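KEEPING CITRUS THROUGH THE WINTER
Storage at room temperature is still the weakest part of the chain

STUDIES OF FRUIT LOSS tend to stop at the shop door. The packhouse at Ridgeway logs the temperature of every pallet, and the lorry that takes it away carries a second recorder. Once the fruit reaches a kitchen, measurement ends and habit takes over. Mandarins picked in November may have spent weeks under controlled conditions, then pass the rest of their life beside a radiator.

Citrus does not ripen after picking in the way a pear or a banana does. It has no large starch reserve to turn into sugar, and its rate of respiration is low. What changes in storage is mostly water and acid. Water leaves through the peel, the rind loses its stiffness, and the acid falls slowly, so that an old mandarin can taste sweeter than a fresh one while containing no more sugar. Off-flavours come later, when gas exchange through the skin is poor and small amounts of ethanol build up in the segments.

The peel governs most of this. Its outer layer holds the oil glands and carries a natural wax, much of which is removed by washing. Packers replace it with a coating, and the thickness of that coating is a compromise: too thin and the fruit shrivels, too thick and it cannot breathe. Loose-skinned types are the harder case. The gap between rind and flesh makes them easy to peel and easy to bruise.

Imani Lindqvist has run the storage trials at Urkholm for two winters. Her current series follows 112 mandarins of a single variety, divided between a cool larder, a refrigerator drawer and an ordinary dining room. Each fruit is weighed on the same balance at the same hour. The dining-room group is kept in the open, on plates or straight on the table, as most households would keep it.

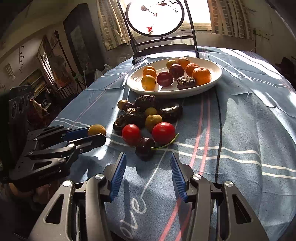 Kimutai Owino would put the larder first and leave the refrigerator out of the advice altogether, on the grounds that household drawers run too cold for mandarins and cause pitting that is later mistaken for mould. Lindqvist accepts the mechanism but not the conclusion. Chilling injury depends on time as well as temperature, and a drawer that would mark fruit over a long period does little harm over a short one.

The early figures support her in part. Fruit in the drawer lost the least weight. Fruit in the larder came second, with firmer rinds than expected, and fruit in the dining room lost water fastest in the first days after the heating came on. The air in a heated room is dry, and direct sun warms the peel well above the temperature shown on the wall.

Mould is a separate question. Green and blue moulds enter through wounds, often too small to see, and a sound rind will resist them for a long time even in contact with spores. The usual source is a stem pulled out by hand, which leaves an open scar. Growers supplying Ridgeway now clip the stem flush, a slower job that adds to the picking bill.

Spread matters less than is often claimed. A rotten fruit does soften its neighbours where they touch, and spores travel on any current of air, but in the dining-room group most second infections began on fruit that was already damaged. Sorting on the day of purchase did more good than wide spacing afterwards.

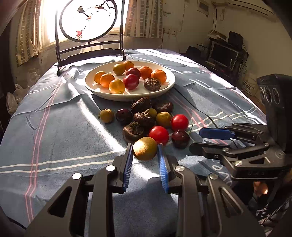

Mixed fruit at room temperature, on the plate and on the cloth.

Mixing species brings in one further variable. Apples and pears release ethylene, which has little effect on the eating quality of citrus but can speed the ageing of the button, the small green disc at the stem end. Once the button dies and drops, stem-end rot has a way in. The Urkholm series does not cover this, and Lindqvist has asked for 200 more fruit to test it next season.

For the present her guidance is brief. Buy fruit that is heavy for its size. Take it out of any sealed bag, use clipped fruit last, and move to the drawer whatever will not be eaten within the week. Lemons keep longer than mandarins under all three conditions and can be left until the end.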